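Sistby Athletic Supporters' Trust
Minutes of the open meeting, 10/11/2022
Held in the clubhouse bar, Sistby

Present: 27 members, plus two guests from the Nastby supporters' group. Apologies were received and noted. The minutes of the June meeting were approved with one correction (the away coach left from the north gate, as several people remembered very well).

1. Club finances
The chair went through the summary the club sent us last week, and there is plenty in it to be happy about! Season ticket money is up on last year and the loan on the floodlights will be paid off by the end of this season. Wages are still the biggest cost by a long way. A member asked if the cup run had been counted in these numbers. It has not, so the next set should look even better. The secretary will ask the club for the full accounts and put a copy behind the bar.

2. Shirt sponsor
The deal with Cumix runs out in June. The club has told us talks on a new one are going well and that it would cover the women's team as well as the men's, which got a big round of applause. Members asked that the home shirt stay green and white. Agreed to write to the club saying so.

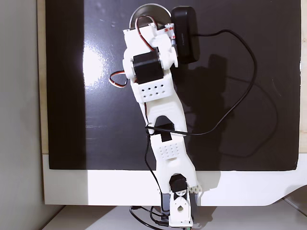 3. Standing section
We now have 700 signatures on the petition for a standing section behind the east goal, a fantastic effort from everybody who stood out in the rain with a clipboard. The club has agreed to meet us and has asked for our thoughts on ticket prices and on where families would like to sit. One member was worried about losing the seats near the tea hut, and it was agreed to raise this. Three people offered to go along with the chair.

4. Away travel
The coach to Ayaaba is nearly full, with 14 places left at the time of the meeting. Our guests from Nastby suggested sharing a second coach if there is enough demand, and we loved the idea. Pick-up would be at Nastby first, then Sistby. Names to the travel desk before the next home game, please, with a deposit.

5. Youth teams
The under-12s are top of their league and still unbeaten, so well done to them and their coaches! They need new goal nets. Agreed to pay for these out of the raffle money.

6. Any other business
The drum is allowed back in for home games. The scarf order has come in and scarves can be picked up from the club shop.

Next meeting: same place, date to be posted on the board by the turnstiles.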